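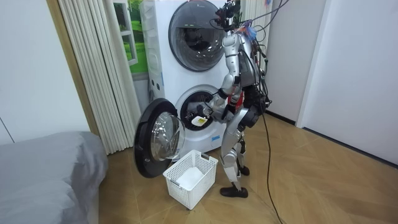
4. School-entry exemptions and the vote in the regional assembly

4.1 Background to the bill

The bill examined in this section would have ended non-medical exemptions from the vaccines required for school entry. Before it was introduced, a parent in the region could obtain an exemption by signing a one-page form at the school office. No visit to a doctor was needed, and the form did not ask for a reason. The draft kept the medical exemption and added a review by a district health officer.

Party positions were not fixed at the start. Two of the bill's five sponsors sat with the opposition, and the first hearing drew speakers from the farm districts around Tinska as well as from the larger towns. Kouris and Rallis, who followed the same debate for an earlier study, describe the opening weeks as "a disagreement among neighbors more than among parties." Our interviews support this for the period up to August. After that month, members began to speak of the bill in terms of parental authority, and the two opposition sponsors withdrew their names.

4.2 Survey of parents

We mailed a questionnaire to 500 households with at least one child in primary school, divided evenly between the Gravomberg and Travura districts. The mailing list came from the district school offices. Parents were asked whether they supported the bill, how they had voted in the last regional election, and whom they trusted for advice on vaccines. Responses were accepted until 20 Mar 2020, and forms postmarked later were left out.

The item on trust was reworded after a pilot with 12 parents. In the first version, "doctor" and "school nurse" were a single choice, and several pilot respondents crossed out one of the two. The final form lists them separately. Fotini Triantafyllou translated the questionnaire and checked the two language versions against each other.

4.3 Interviews with members

Yasir Mohmand and Nektarios Stamatopoulos interviewed 20 current or former members of the assembly. Most of these conversations took place in district offices, and a few were held by telephone. Members were offered anonymity, and all but one accepted it. The exception was the member for Galanis, who asked that the district be named.

Members who opposed the bill rarely questioned the vaccines themselves. They objected to the review by a health officer – a step that one of them called "a second signature on my own child." Supporters spoke mostly about class closures during the previous outbreak and the cost to parents who had to stay home. Neither group mentioned party instructions unless asked. When asked, opponents were more willing to discuss them, and two said that a district party meeting had settled their vote before the second hearing.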